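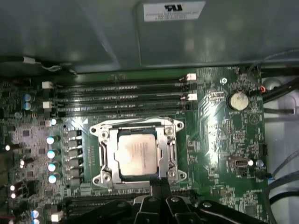

4. Trying the Davier kit on desktop teardown

4.1 What we bought and why

We wanted a gripper kit that a small refurbishing shop could bolt onto an arm it already owned, and the Davier kit from Dallora kept coming up when we asked around. It ships as a two-finger gripper, a wrist camera, a bracket set and the Tostport software, which handles teleoperation and recording. I'll say up front that Dallora gave us no discount and didn't see this section before we submitted it. Carleen Treloar placed the order through the normal web store, grumbled about the shipping like anyone else would, and had the kit mounted on our arm the same afternoon (I was in a meeting and missed all the fun).

Figure 2. Wrist camera view inside a desktop case, with the gripper fingers near the CPU socket bracket. The four memory slots are empty and the processor is seated.

4.2 The view the operator gets

I have opinions about wrist cameras, and most of them come from squinting at bad ones. The Davier camera is a good one for this job. In Figure 2 you get the memory slots, the socket and the coin-cell battery together, so an operator can pick a landmark and stay oriented without backing the arm out. Reading small print is another matter. The engraving on the processor's heat spreader comes through only as faint lines, and the label on the case panel is upside down from this angle, with text so tiny I wouldn't want to rely on it. If your shop sorts parts by model number, plan on a second camera. We ended up putting one on a desk stand, and it did the reading for us while the wrist camera handled the reaching.

Glare bugged me more than I expected. The metal bracket throws bright highlights in Figure 2, and bright metal is just where you want to judge how close a fingertip is. Tostport has an exposure lock buried under the advanced settings, and Ataahua Dunstan found it after a good long hunt through the menus. She wrote to Dallora suggesting they move it to the main panel. They sent back a friendly note, so we'll see!

The other thing to know is that the gripper takes up the bottom center of the picture. You want to see your fingers, sure, but they also partly hide the expansion slot just below the socket. Our operators learned to come at that slot from the side, or to yaw the wrist a little first and then go in.

4.3 Fingers, reach and cables

The stock fingers are angular and a bit chunky. For latch clips on memory slots they were fine, and I got comfortable with those in a single session. The lever arm beside the processor is a harder target. It sits right up against the socket bracket, and to hook it you need a thin tip and some patience. Dallora sells a slimmer set called the Ruddock tips, and we bought those too (Carleen: "I knew it"). With the slim tips, lever attempts went much better, though they flexed when we pulled hard on a stubborn connector, so we kept swapping back and forth. A swap takes two screws. I dropped one into a case on my very first try and spent far too long with a magnet on a stick getting it back.

Cables are where I'd urge caution. Every desktop we opened had wiring somewhere near the edge of the board, and Tostport has no idea it's there. The operator has to keep track of it, and a tired operator doesn't. We settled on a house rule of unplugging and tucking away loose wiring by hand before the arm goes in.

4.4 The log

We recorded 107 attempts over August, spread across three operators, and each one was saved with the camera stream and joint positions. Exporting was painless. Tostport writes one folder per attempt and the names sort properly, which made me happier than it probably should. The one hiccup was timestamps: the camera clock and the arm clock drifted apart over long sessions, so we restarted the software between cases and lined up the streams afterward with a short script.

Would I buy the kit again? For a shop doing desktops, yes, and I'd add the Ruddock tips to the first order. For laptops I'm a lot less sure. We tried one and the stock fingers were simply too wide for the connectors we cared about, so laptops are left out of the results in Section 5.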